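Housing & Home | Resident Voices

Making the Bed at Lamlow

Rattana Ruangrit has managed the guest bedrooms at Lamlow for long enough to hold firm views on bedding. The residence keeps 30 beds, and each is stripped, aired and made up again between stays. We met her on a Wednesday morning to ask how the rooms are kept in order.

"The quilt goes on last and it goes on flat," she said. "Patchwork shows every crooked line. If the checkerboard strips run straight across, the bed is straight."

Small belongings are the greater difficulty. Guests set down tins, chargers and jewelry while packing, and a busy print hides them well. Staff are asked to clear the surface of the bed by hand before any cover is lifted.

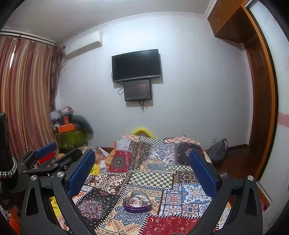
Wanpen Kaewmanee would go further and have every quilt shaken out over a sheet, a step she considers worth the extra minutes. Ms. Ruangrit does not require it. "We tried it in November and the rooms ran late," she said. "Hands first, then fold from the foot."

Found items are entered in a register, which now stands at 117 lines. Boxes and tins are logged closed. Pillows, she added, are chosen in plain, bright colors so that the head of a patterned bed is easy to find.

The linen schedule is under review, and new covers have been requested for the upper floor.

3 comments | 12 shares

Contact the Lamlow Residence Office | Back to top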